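Gripper closes fine in the sim but won't lift the screwdriver

Posted by benchrat_urier

Hi all, I'm building a two-finger gripper arm in my garage and before I print any more parts I'm trying to get it working in simulation. The plan is for it to pick up a screwdriver and hand it over to me while I'm under something with both arms full. I've been at it since April, on and off, mostly after dinner.

I modeled the fingers as plain flat pads and set up a tabletop with a blue-handled screwdriver on it so I'd have something to practice on.
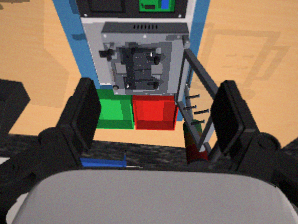
So the arm comes down, the fingers close, contact shows up in the log, and then on the way up the screwdriver squirts out sideways. Every time! I ran it 96 times overnight and got 19 good lifts, and I suspect those were luck. Friction is at the default. Physics is stepping at 384 a second. Do I need to change the fingers or is this a settings thing?

qin_makes

Settings first, then fingers. I had the same squirting with my own arm and it went away when I doubled the step rate (I'm at a bit over 700 now - slower, but who cares overnight). Also check your closing force. If you're ramming the fingers shut, the solver shoves the two shapes apart and you get that sideways pop. Close slowly, wait a beat, then lift. And look at where you're grabbing. If you're out on the shaft, the handle is going to swing down no matter what.

grunilov

put rubber on it

jesosholm_shed

Rubber will help once you have the real one, but in the sim that just means raising the friction on the pads, so try that too. I'd also look at the collision shape on the handle. Mine got imported as one big box and the fingers were squeezing air at the corners. I swapped it for a capsule on a Wednesday night and had steady lifts before bed. Flat pads are okay for a first go - I'd cut a shallow V in them later on if the handle keeps rolling.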